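Stop Handing the Prize to the Founder

I went to a business awards dinner in October, the kind with the round tables and the chicken, and I've been grumbling about it ever since. My wife has asked me to write it down so I'll stop telling her.

The big prize of the night went to Gervasio Farías, who started a payroll software company called Tokville and has grown it to 358 people. I like Gervasio. He gave me my first decent contract, back when Tokville was two rooms over a tire shop, and he still answers his own email. He got up there, went a bit pink, thanked his team, thanked his mother, and sat down again in under a minute. Lovely speech. I clapped as hard as anyone!

But then I looked at the program and saw that every award on it, all 26 of them, had one person's name on it. One name, one glass trophy, one handshake for the local paper. And I thought, well, who fixed the tax tables every January? Who sat on the phone with the dentist's office that couldn't get its direct deposits to go through? I know who, as it happens, because I used to work down the hall from them. They were at home.

What the judges see

I've been a judge for one of these things (a smaller one, for a business park called Birhane, where I rent a desk). You get a folder for each nominee and one evening to read them all. Every folder tells the same story – kitchen table, maxed-out credit card, big first customer, growth chart. It's a good story and I'm a sucker for it. By the fourth one I was ready to remortgage the house and start something myself.

What the folder leaves out is how the place runs in an ordinary month. There was no page for how long people stay, or whether suppliers get paid on time. One of our nominees that year was Skitum, a warehouse software outfit, and the thing I'd heard about them from everybody was that they paid small contractors inside a week. As a small contractor, I can tell you that this is close to a miracle. It got no points, as there was no box for it.

They came third. The winner sold up 6 months later and moved away.

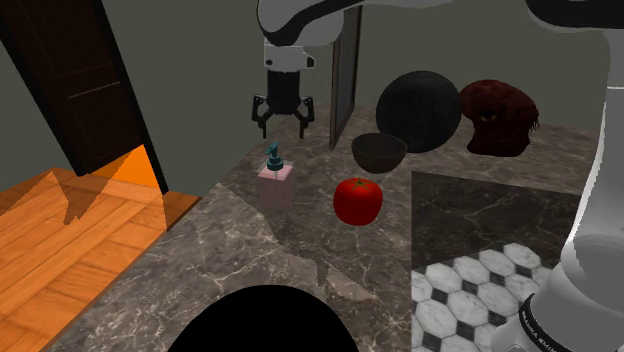 What I'd do with the trophy

I'd keep the dinner. I'd even keep the chicken. But I'd give the main award to the company, and I'd make them send up whoever they like to collect it, as long as it isn't the boss. Let the support desk have the handshake. The founder can go home with the nice feeling and the share price.

I'd also make the judges call some 200 customers and former staff between them before they vote. Yes, it's a lot of phone calls. Split it up and it's a couple of evenings each, and you'd learn more than you would from any growth chart.

A friend at Tristitz, a little accounting software firm across town, thinks I'm being sour. She says people like to cheer for a person, and that you can't really cheer for a support desk. Maybe so. I did ask her who she'd send up to collect the thing if Tristitz won, though, and she had a name ready before I'd finished the question. It wasn't her boss's.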